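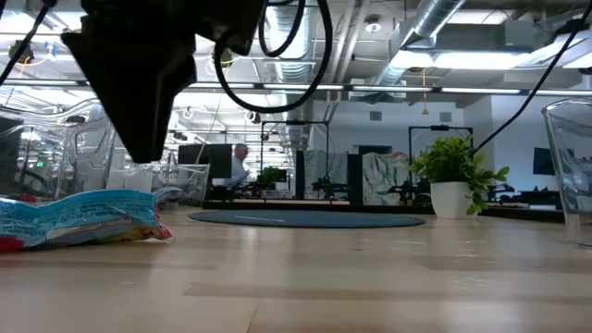

Snack packers wanted – Rieger, back room, start January

Need people to sort snack bags into clear plastic tubs, wipe down tables, water the plant if it looks sad. Shifts from 13:00, four hours. Standing most of the time. No experience needed, we show you evrything the first day.

61 orders a week right now, going up. Must be ok with crinkly noise and repeat work. Own lunch – the snacks are stock!

Send a short note to Morena Costa, say which afternoons you can do. No resume neccessary. Two spots left.

Contact: Morena Costa, Room 102 | © Rieger | Back to top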